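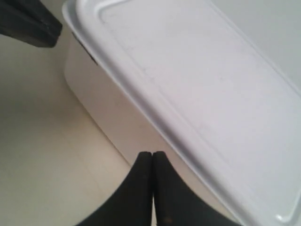

How do you teach a robot to take the lid off a box?

You could write down every tiny movement, but that takes a very long time. Many people now show the robot instead.

There are 2 main ways to do it. The first is to hold the robot's arm and move it yourself. The joints go slack, so the arm follows your hands, and the robot records where each joint goes.

The second way is remote control. At a workshop called Dosik, Consuelo Espinoza sits at a desk and moves a small set of handles. Across the room, a bigger arm copies her - when she squeezes, its black fingers close. A little camera near the fingers records what is in front of them, such as a white storage box with its lid on.

One go is called a demonstration. One is never enough. Consuelo did 103 for the lid job, and 9 were thrown away when her hand slipped. She moves the box a bit each time, so the robot doesn't learn only one spot.

Then a computer studies the recordings and looks for what they have in common. After that the robot tries on its own. It often gets things wrong at first - then Consuelo goes back to the handles and records some more.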